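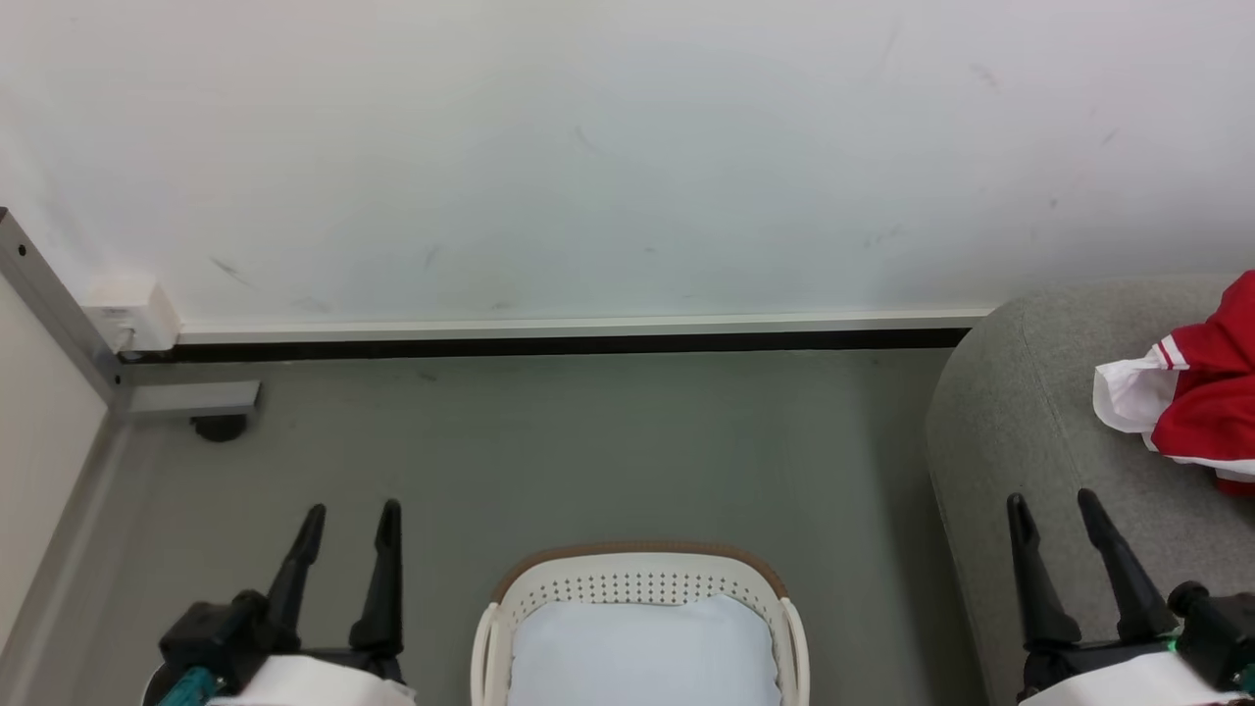 8 January 2024

I spent most of the December break moving furniture out of the back room and some of it has now gone back in. The plan was to paint before anything came back. I got as far as buying the paint.

The walls are white and will be white again. They have the usual grey scuffs and streaks on them, with one patch of darker smudges that I had a go at with a damp cloth and washing-up liquid. It made no difference that I could see. Evelien Verschueren, who had this flat before me, left half a tin of the old paint in the cupboard under the sink, but it had a skin on it as thick as a pancake, so I bought a new one at Prins in Galgate. It cost 31 pounds, which seemed a lot for white.

The skirting I'm leaving alone. It's white as well and in decent condition, and there is a thin black line under it along the floor that I would only get paint on. I have masking tape, but I know what I'm like with masking tape.

The floor is the part I'm pleased with. It's plain grey and in some lights a bit green, and now that there are fewer things standing on it I can get round with a mop in ten minutes. I used to have a rug in there from my aunt in Nallier. It has gone to the charity shop along with two lamps and a box of curtains.

The big grey seat stays. I measured the doorway before I bought it and it still took an hour to get in, so it won't be coming out again for the painting. I'll put a sheet over it. The fabric is a mixed sort of grey and doesn't show much. It does collect clothes, though. The red and white top has to go in with the darks on its own first, as I don't trust the red, and after that everything else can go in at 26 minutes on the quick wash.

Still to do: sugar soap on the walls, fill the nail holes by the window, find the small roller. I think I lent the roller to someone in Boltach last spring and I don't expect to see it again. A new one is 4 pounds, so I may just get that when I go back for the tray.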